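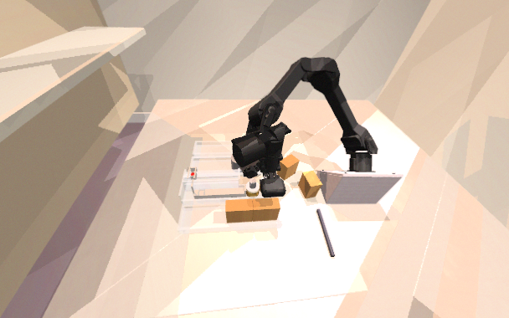
Rendered view: black arm on its pedestal, over the pale work table.

May, Saturday, kettle on at 8:40

Reed organ, Guerreiro, number 967 stamped inside the lid and again in pencil on the underside of the keybed. Third session.

I want to get the bellows work written up while I still have glue on my fingers, because last time I left it until the evening and by then had forgotten which of the two exhausters I'd done first, and then had to go and feel the seams like a man choosing a melon. So, today in order, or as near as I can manage.

Bellows board came out clean. Sixteen screws, all of them slotted, all of them happy to turn once I'd put the wide driver to them and leaned. I have put them in the egg carton in the order they came out, starting at the bass end and going clockwise. Please leave the egg carton alone, anyone who is tidying. One screw (third along the back edge) is shorter than its neighbors and has a bit of matchstick in the hole with it, so somebody has been in here before us. It holds perfectly well and I'm inclined to let the matchstick stay, out of respect.

The old rubber cloth was past saving. On the left exhauster it had gone to something like burnt toast along every fold, and when I flexed it there were little crescents of daylight at all the corners. The right one looked better and I had a hopeful five minutes with it, but the fabric was only holding together out of habit, and if we do one we ought to do both. I kept the left piece whole for a pattern. The right piece tore coming off, which is a pity, though the two are mirror images as far as I can measure, so nothing is lost.

Getting the old glue off: warm damp rags laid along the seam, ten minutes by the clock, then the dull putty knife. It's hide glue all the way through, bless them, and it lets go in long brown ribbons when it's ready. If it comes off in crumbs it isn't ready and you should put the rag back and go and have a biscuit. I did the long edges this way and was pleased with them. On the short edges I got impatient and raised the grain in two places, both on the tail end of the left board. Nothing that shows, and the new cloth will cover it, but I did flatten it back with a bit of 300 paper on a cork block after it had dried, so that the glue line would be even. I don't want a leak there that I'd be chasing until Christmas.

New cloth is the Favar, the medium weight, black one side and tan the other. I know we talked about trying the Bedine and I did get the sample out and hold the two side by side over the back of a chair. The Bedine is a lovely soft thing and I think it would be ideal for a small melodeon or a lap organ, but on a bellows this size it felt to me as if it would belly in under suction and lose us a little of every stroke. The Favar has more backbone. It also smells like a new bicycle tire, and the whole shop smells like one now, and so does my sweater.

Cutting: laid the old piece on the new, weighted down with the two flatirons, and marked with the tailor's chalk. I allowed an extra half inch all the way along for trimming, which my grandmother would have called mean and Iraklis would call wasteful, so it's probably right.

Glue: one part to two of water by weight, soaked overnight in the jam jar, then into the double pot until it ran off the brush in a string. I kept the lid on between brushings, having learned that lesson on the Anach job, when I ended up with something closer to toffee. The shop was cool first thing and the glue was gelling on the wood before I could get the cloth down, so I moved the little heater over and warmed the boards for a few minutes each before brushing. It made all the difference in the world. I'd write this in capital letters if I thought I'd read it: warm the wood.

Order of gluing, for the next one:

Long hinge edge first, both boards held shut with the packing strip between them. Rub down with the bone folder, let it grab.
Then open to the full spread with the notched stick, and do the wide front edge from the center outward.
Then the two gussets, and take your time with them. The cloth wants to pucker at the point of the fold and you have to coax it in with a thumb and the back of a teaspoon.
Trim last, when it's all cold, with a fresh blade.

I did the left one exactly so and it went down like a bedsheet. On the right I was distracted by the phone and did the gussets before the front edge was fully down, and I had to lift one corner with a hot damp rag and do it over. It looks fine now. If the right side ever leaks, dear reader of the future, look at the front treble corner before you look anywhere else.

11:15

While the glue is thinking about it I've had the pallets out. There are four of them with the leather gone shiny and hard, all down in the bass where I suppose the drones got the most exercise, and the rest are soft enough to bring back with a wire brush. I'm going to replace the four and brush the others. The leather drawer is a mess, by the way. I found two pieces of the good white sheepskin folded up inside a bag of piano felt, and a boiled sweet.

The pallet pins I polished with the 1,000 paper, just a twist of it between finger and thumb, and then a wipe with a dry cloth. No oil. I'm writing "no oil" here mostly for the benefit of whoever it was that oiled them before, matchstick person or otherwise, because I spent most of an hour getting the black gum off with spirits and a cotton bud. The springs are all good. I left them as they were and resisted bending a single one, which if you know me you'll know is growth.

Reeds: I haven't drawn them yet beyond the first octave, and I'm glad I had a look before deciding anything. They're dusty, with a little gray fluff sitting right on the tongue of several, and fluff will make a perfectly healthy reed go dumb or sour. So my view is that we clean every one, put them all back in their own cells, and listen to the thing under proper wind before anybody even says the word tuning. The owner's letter says it has "dropped in the middle," and it may have, but I'd like to hear that with good bellows and clean reeds. I've seen plenty of middle octaves come right up again with nothing more than a soft brush.

The reed hook is hanging on the nail by the window, where it lives. If it's missing from the nail I would like to know why.

1:30

Iraklis Tsolakis came by with the treadle straps, which he's made from the woven webbing we used on the Anach instrument. They're beautifully stitched, much better than I would have done, and he has left the ends long so we can set the height with the pedals in place. We had a friendly disagreement over the pedal carpet. He'd like to keep what's there, worn through to the wood at both toes, on the grounds that the wear is part of the instrument. I see that, and I am fond of it too, but the owner plans to play hymns on it in his stocking feet (he told me so!) and there's a tack sticking up on the left. We've settled on keeping the old carpet, wrapped and labeled, inside the bottom of the case, and putting new on the pedals. I think we were both quite happy with that and neither of us had to say so.

He also put his ear to the left exhauster while I worked it by hand, and pronounced it tight. I had thought so too but it's nice to be told.

3:50

Quick wind test before closing up, bellows off the organ, holes taped over. Left: pulled open, thumb on the last hole, and it crept shut so slowly that I got bored and swept the floor, and when I came back it was still a good way open. Right: a bit faster, though still much better than I had any right to expect from a glue joint that's only been down since the morning. I'm not going to read anything into it until it has had two nights. No weights on it, please, and no pumping it for the fun of the noise, however tempting.

Shopping, before I forget:
glue pearls, we're down to the last scoop
bushing cloth, red, the thin one
cotton buds
black tacks for the pedal carpet
biscuits

To do next time: draw the rest of the reeds in order, with the tray numbered beforehand this time; cut the four pallet leathers; look at the swell flap, which is hanging from one hinge and has been patched with what I think is part of a glove; and check the stop rods, as the second from the left binds when you push it home. It might be nothing more than a swollen faceboard. I have left the front panel off to let the air get around it.

I also want to ask the owner if he has the lamp stands. There are two sets of screw holes in the top, and somebody has filled one set with wax of nearly the right color, and I would so like to see it with its lamps on.

Glue pot washed and upside down on the rack. Heater off at the wall. Brush is in water – change the water on your way past.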